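4.2 What the reuse claims rest on

The case for reusing shipping cartons is usually made with a single number: how many trips a box can survive. Suppliers like this number, and so do cities looking for an easy win on household waste. We were less sure what it meant. The Irora program, which asked households to send corrugated boxes back to a shared depot, described its cartons as good for 5 trips. We found no record of how that figure was reached, and the depot's own notes suggest it was carried over from the sales sheet for the Brovex carton and never checked.

Our data come from two places. In Irora we had the depot log, which covers 200 cartons sent out in October. In Bredura, where a similar program was being planned, we mailed a short survey to 178 households and got 138 back. That is a good response for a mailed survey, but people who fill out a form about cardboard are probably people who already care about cardboard. We would not read their answers as a picture of the town.

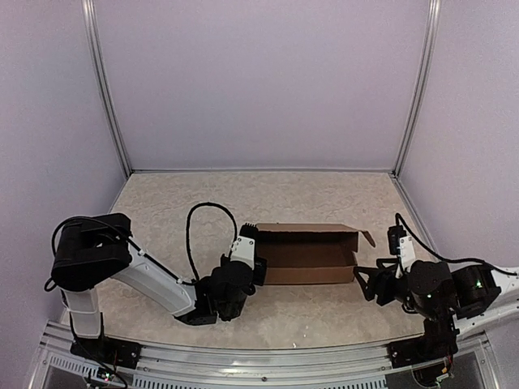
The log has problems of its own. A carton was entered as "returned" when it reached the depot in any state. Crushed corners, soaked panels and torn flaps all went into the same column as boxes that could have gone straight back out. A second column, headed "condition," was left blank for long stretches, and where it was filled in the wording changed with the shift. "OK" and "fair" seem to have meant the same thing to some workers and different things to others. We tried to recode these entries and gave up, as two of us reading the same lines could not agree often enough to make the exercise worth reporting.

The survey answers raise a different doubt. Asked what they did with a box after a delivery, most people said they kept it "for a while" or "until needed." Storage of this kind is often treated in the literature as a step toward reuse. It may be. It may also be a slow form of disposal, with the box spending a season in a damp garage before it goes to the curb in worse shape than when it arrived. Nothing in our questions can separate the two, and we doubt that most earlier surveys could either. Several of them count keeping a box as reusing it, which would make nearly every household in Bredura a success.
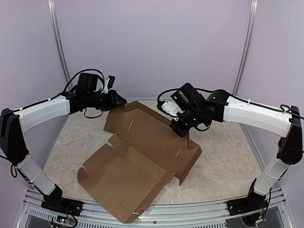

Folding deserves more attention than it has had. Programs of this type nearly always ask people to flatten the carton, since flat cartons stack well and are cheap to haul. The request treats a box as having two states, open for use and flat for storage, with nothing lost in moving between them. Corrugated board is creased along set lines, and each fold works those lines again. In practice a carton also spends time in between. The brown blank in Figure 2, partly folded on a tabletop, is neither a box nor a flat sheet, and the Irora log had no entry for a carton in that condition. Workers had to call it one thing or the other. We suspect, without being able to show it, that many of the cartons logged as flat had been pushed down by hand along whatever line gave way first.

The Nogueira trial is often cited against this kind of worry. Its report states that folding had "no practical effect" on carton life. The trial used new cartons, kept indoors, handled by trained staff who knew they were being watched. Those are reasonable choices for a first test. They are a poor basis for telling a household that the box on its porch can be sent around again and again. The report also leaves out the cartons that failed at the tape seam, on the grounds that tape is not part of the carton. A customer whose package opens in transit is unlikely to see it that way.

None of this shows that reuse fails. A program with low return rates and tired boxes could still come out ahead of one that pulps everything after a single trip, depending on how far the boxes travel and what the truck would have been doing otherwise. Our complaint is narrower. The trip count has been asked to stand in for return rate, condition, handling and distance, and the records we were given do not support using it for any of them. In Section 4.3 we set the trip count aside and work only with the weight of board leaving the depot, a cruder measure but one that was taken on a scale.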